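Studine Equipment Review Group
Minutes of the meeting held 13 May 2026

Present: representatives of Engineering, Purchasing, Quality and Training. Apologies were received from Facilities.

1. Minutes of the previous meeting
Approved without change.

2. Plimier board handling kit, offered by Plurkorico
Engineering reported on the trial license of the simulation package supplied with the kit. The supplier's standard cell has been loaded and 446 practice cycles run. Quality asked for the log of failed cycles, 19 in all, to be circulated before the next meeting.

Purchasing noted that the quoted price of $3000 covers the software and fixture drawings only. The arm and gripper are quoted separately. Training asked whether the license could be shared between two sites. Purchasing will put the question to the supplier in writing.

3. Cell layout
The group considered the layout as modeled, with the circuit board held in the central fixture and the red and green bins next to each other inside the blue outline. Quality proposed that green be used for accepted boards and red for rejects. Agreed. Engineering was asked to check the clearance between the upper arm and the fixture at the lowest pick height.
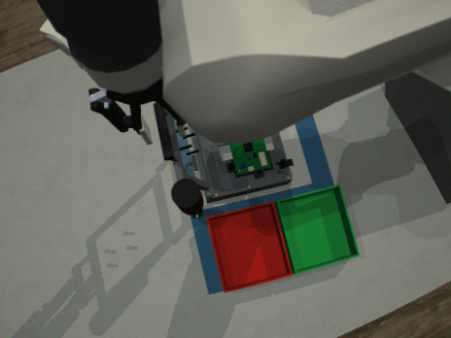
4. Competing offer from Asadi
A written offer has been received. Discussion was deferred until a comparable trial license is available.

5. Actions
Engineering: clearance check and failed cycle log.
Purchasing: license terms; request to extend the trial by 6 weeks.
Training: draft outline for operator sessions.

6. Next meeting
To be set once the supplier has replied.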